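How I Finally Got the Shoes by the Front Door Under Control

So we moved into the apartment on Clarko Street in November, and for two months our entryway was basically one big shoe puddle. You'd open the door and it would shove a boot across the floor. I'm writing this in January 2021 with a clear floor, and a couple of you asked how I did it, so let's go!

What you need
A small tiered shoe rack (ours is bamboo, three tiers)
A damp rag and a dry rag
An old toothbrush
Dish soap
Baking soda, if you have white soles to deal with
45 minutes, maybe more if you're a family of boot people

Step 1. Get everything out
Every single shoe. Under the bed, in the gym bag, the pair in the trunk of the car. I made three piles: wear all the time, wear sometimes, and why do I still own these. That last pile went to the donation bin on Seltau Avenue the same afternoon, before I could change my mind (goodbye, gold sandals).

Step 2. Put the rack up on a table
This is the part people skip. Don't set it up on the floor and crawl around! I put the rack toward the back of a table so I've got room in front of it for whatever pair I'm working on. My knees are very grateful. Wipe each shelf down while you're at it, including the gaps between the slats where grit likes to hide.

Step 3. Clean one pair at a time
Knock the soles together outside first. For canvas sneakers, pull the laces if they're grubby and brush the fabric with the dry toothbrush. Then mix a spoonful of baking soda with a drop of dish soap and enough water to make a paste, and go along the rubber with that. Wipe it off with the damp rag, then the dry one. If your soles have a bumpy pattern at the toe, use little circles there and take your time, because dirt packs into those ridges like you wouldn't believe.

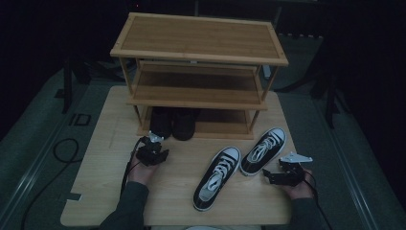
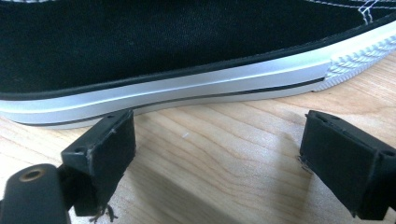
Let everything air dry before it gets a spot on the shelf. I leave mine overnight, and I keep them away from the heater (I warped a pair of flats that way once, never again).

Step 4. Load from the bottom
Dark, heavier shoes go on the lowest shelf. Everyday sneakers go in the middle where you can grab them half asleep. I keep the top for light stuff, or for the mail when I'm being lazy. Set each pair side by side with the toes facing out, so you can tell at a glance what's there. And tuck the laces inside! Dangling laces catch on everything.

Step 5. Carry it to the door
Take the shoes off first. I did not, the first time, and I'll let you imagine the stairs. Once the rack is where you want it, press on the corners to check for wobble. Ours needed a folded bit of cardboard under one leg.

Our house rule now is that if the rack is full, something has to go back to the closet. It mostly works. Next up is the coat hooks, and if anyone has found ones that hold in old plaster, please tell me in the comments.

Hiba Nimri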